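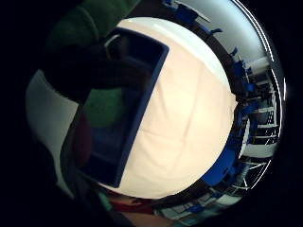
A gloved hand holds a navy-blue panel against a round white piece during sorting at Stotport.

Stotport opens sorting room for household returns

STOTPORT, 18 Jan 2019 – Household goods returned to the Ramum stores are now being sorted by hand in a converted stockroom on Ellow Street, the company said. The room replaces an arrangement under which each store kept its own returns in a back area and sent them out by the pallet, mixed and without a list.

The room has six workstations. Each has a bench, a lamp on a jointed arm, a label printer and a set of stackable bins. Goods arrive in wheeled cages and are emptied onto the first bench, where outer packaging is removed and flattened. Items then pass along the row for matching, inspection, wiping down and repacking.

Most of what comes in is small: storage boxes, lids, trays, seat pads, shelf parts, picture frames and kitchen containers. Large furniture and anything with a power cord go to a separate building and are not covered by the new procedure.

Carolina Esteves, who manages the room, said matching takes the most time. Lids and bases are often returned on different days and to different stores. A part with no partner is given a shelf number and held for 46 days. When the partner comes in, the two are taped together and moved to inspection. When the period ends without a match, the part is offered as a spare at the service desk or sent for recycling.

"Round parts are slower than square ones," Esteves said. "With a square part you can read the size off the corner of the bench. A round one has to go on the gauge, and two sizes in the same range can be very close."

The gauge is a flat board with rings cut into it. It was made on site after the first weeks of trial work, when several lids were paired with bases that did not fit. A second board, for the deeper containers, is being cut.

Inspection is done under the lamp. Staff look for cracks, bent rims, stains and pulled seams. Soft or covered surfaces are checked at a low angle so that creases show. A crease by itself is not recorded as damage unless it stays after the item has been lying flat overnight. Scratches are recorded if they can be felt with a fingernail, with the glove off.

Gloves are worn at all other stages. Staff may choose between a thin coated type and a heavier fabric type. The heavier gloves are used mainly for emptying cages, where staples and broken edges are common.

Dark and light items are packed apart where possible. During the trial, blue and black finishes left marks on white surfaces when pieces were stacked face to face in the same bin. A sheet of plain paper is now placed between any two pieces of different color, and the bins are filled on edge – flat stacking is allowed only for trays of one size.

The room handled 318 items on its busiest day of the trial. Ramum did not give a figure for the share returned to sale, and said the records from the trial period were kept in two formats and had not been combined.

Shelving for unmatched parts was supplied by Hidayat and is laid out in 96 numbered bays. Heavier pieces are kept at or below waist height. The bays nearest the door are reserved for parts due to leave within the week, so that the driver can load without entering the work area.

Some adjustments are still being made. The second and third benches are to be raised, and the label printer at the repacking station will be moved to the left side, away from the tape dispenser. The floor by the loading door will be resurfaced when the weather allows.

Customers will see little change at the stores. Returns are accepted at the service desk as before, with or without the original box. Ramum asks that lids, screws and loose fittings be taped to the main piece or placed in a closed bag. Parts returned separately should carry a note with the name of the item.

Spare parts from the room will go on sale at the Stotport service desk in April. A printed list will be kept at the desk and replaced every two weeks. Parts cannot be reserved by phone.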